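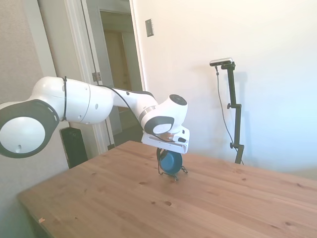
## Flitudari Tabletop Handling Station: Purchasing Information

The Flitudari station is supplied to colleges, training kitchens and research departments that need one arm to handle household items on an ordinary table. This page is intended for purchasing officers and for the staff who prepare equipment bids. Orders for delivery before the end of the financial year must reach us by 5th September.

### What is supplied

The Flitudari package covers the arm, a two-finger gripper, the controller, an emergency stop and the Pinto camera set. The Pinto set may be left out where a department already holds suitable cameras, and the quotation will be reduced accordingly. Tables, partitions and tableware are not included. Most customers use furniture they already own.

| Item | Order code | Lead time |
|---|---|---|
| Arm, gripper and controller | FL-851 | 59 working days |
| Pinto camera set | FL-300 | 18 working days |
| Jova spare finger pair | On request | 18 working days |

The camera set is normally delivered ahead of the arm. Departments may fit the stands and run the cables in the meantime.

### Planning the room

Please allow floor space behind the table for the base of the arm, the stop box and the cables. A stand placed at the back or side of the table should be clear of the full reach of the arm, with its cable hanging free of the work surface. 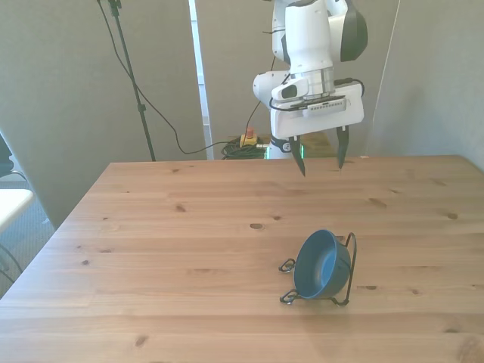 *Gripper open over the table, with a blue bowl in a black wire stand.*

Items with thin handles or wire feet are accepted for trial work. Customers should list them on the enquiry form with their weight and widest measurement, so that the correct fingers can be quoted.

### Camera views

The standard Pinto set provides a fixed view of the table and a close view from the wrist. The two are priced together. A second fixed camera may be added at the time of order or later, but the controller must have a free port, and this should be checked before the bid is submitted.
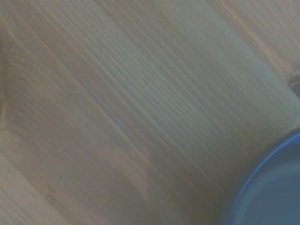
Additional storage for recordings is the responsibility of the customer and should appear as a separate line in the budget. The same applies to network points, electrical work and any change to the flooring.

### Running costs

The Bandodo service plan is renewed each July. It covers an annual inspection and the replacement of worn cables. Fingers are treated as consumable parts and are charged separately.

Enquiries and requests for a formal quotation should be addressed to Lungile Molefe, Institutional Sales, quoting the order codes given in the table.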